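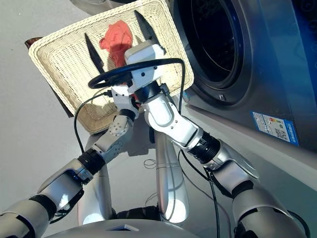
Marlene Gauthier

Chapter 8
Carrying a Load with Two Arms

8.1 The basket problem

Up to this point every task in the book has used one arm. The arm reached for an object, closed its gripper, and put the object down somewhere else. If the other arm was switched on at all, it stayed parked at the side of the body. In this chapter both arms work on the same object at the same time, and the object is a laundry basket with clothes in it.

A basket of clothes is a poor choice for a first lesson in mechanics and a good one for a lesson in planning. The basket bends a little wherever it is pressed. The clothes slide when it tilts, and as they slide the center of mass moves with them. When a white wicker basket is held up at an angle in front of a washing machine, with a red cloth bunched up inside it, the weight the arms feel depends on where that cloth happens to be lying. A program that works with an empty basket may fail with a full one, and it may fail in a different way each time.

The student project that runs through the chapter is called Flelov. It was set for the second-year class at Ollinum, and teams had seven weeks to complete it. The assignment sheet was short. Bring the basket to the machine, hold it where the clothes can be reached, and return it to the floor without dropping anything. Teams could use the robot's own cameras and the joint readings from both arms. They could not put markers on the basket or on the washer.

8.2 What changes with a second arm

When one arm holds an object, the object goes wherever the hand goes. When two arms hold it, each hand limits the other. If the left hand rises and the right hand does not, one of three things must happen. The basket tilts, the basket bends, or one of the grips slips. This arrangement is called a closed chain. Start at the robot's body, go out along the left arm, across the basket, and back along the right arm, and you return to the body. No joint in the chain can move freely without affecting the rest.

Students usually meet the closed chain as a fault before they meet it as an idea. One team in the project sent each arm its own path, with both paths correct on paper. The two motions started a fraction of a second apart. The rim twisted, the motors on both sides pushed harder to reach their targets, and the safety limit stopped the robot. The team spent an afternoon looking for an error in the paths. The error was in the timing.

The usual cure is to stop planning for the hands and plan for the basket. Choose a point on the basket, write down where that point should be and how the basket should be turned, and let the software work out both hand positions from it. In Soltotar, the control package used in this book, the point is called the load frame. Section 8.4 shows how to define it. Section 8.5 covers what to do when the two arms disagree with it.

8.3 Where to hold, and what to watch

Teams tried two main ways of holding the basket. In the first, each gripper closes on the rim, with the hands far apart. The basket is then easy to turn, and small errors in hand position have little effect on its angle. In the second, the hands come close together near the middle and support the basket from below. It takes up less width, which matters when the robot is standing beside a large appliance, but a small difference between the hands produces a larger tilt. The wrists can also touch, and so each plan must be checked for contact between the arms as well as contact with the room.

Cables need the same attention. A cable that loops around a wrist takes up space the planner does not know about unless someone adds it to the model. Leave slack for the full turn of the wrist, and check the slack with the arm at both ends of its range.

A head camera is a reasonable source for the position of the basket as a whole. It loses detail whenever a forearm or a gripper passes in front. A wrist camera sees the last part of the reach much better, but its view moves with the hand. During a fast move the weave of a basket smears into streaks, and a program that looks for the rim will report an edge in the wrong place or none at all. Strong light adds another difficulty. The shadow of a hand and its cable on a white wall can have a sharper outline than the basket next to it.

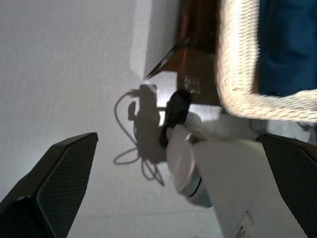 One student argued in the project review that the wrist views should be dropped during travel and used only after the arm had slowed down, and that waiting for a clear view would cost less time than recovering from a bad grip. The class tested the proposal. Teams logged 783 attempts in all, and each was marked as complete only if the basket ended on the floor with its contents still inside. The rule adopted afterward was to ignore the wrist camera until hand speed fell below a set limit, and to require a success rate of 70 percent before a team could move from the empty basket to the loaded one.

The same rule is used in the lab work for this chapter. You will need a two-armed robot or the simulator, a basket with a firm rim, and several pieces of cloth of different sizes. Run the first trials with nothing in the basket. Keep a written log from the start, including the runs you stop by hand, and record the speed limit you used for each one. The logs will be needed again in Section 8.6, where the clothes are allowed to shift.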